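Grinddale Shared Workroom: Frequently Asked Questions

Which table can I use?
Any table without a booking card. The corridor table takes a laptop, a mouse and one set of papers comfortably. It is 138 cm long and is booked by the half day.

Do the tables have mats?
Some do. Mats protect the gloss finish from cups and may be moved, but must stay on the table they came with. The round yellow mat with the cartoon cat belongs to the corridor table.

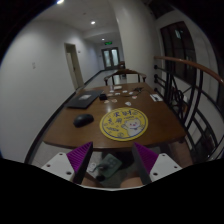

What do I clear at the end of a session?
Laptops, mice, adapters, cables, cards and paper slips. Small items go in the tray marked Kidau, by the door of room 37. Chairs are pushed in so that the hallway can be used.

May I leave a laptop overnight?
No. Lockers are available in room 202. Close the lid and unplug the adapter before storing. Locker keys are returned by 6 pm.

How should the table top be cleaned?
Use a damp cloth, then a dry one. Do not use solvent sprays or scouring pads. Lift the mouse and mat instead of wiping round them. Marks from hot cups should be reported at the desk.

Can I run a cable across the hallway?
No. Cables must stay on the table or run down the wall side. Clips are kept with the Ishida extension leads.

What happens to items left behind?
They are held for one month, then passed on. Loose cards and paper slips are kept in an envelope with the table name on it.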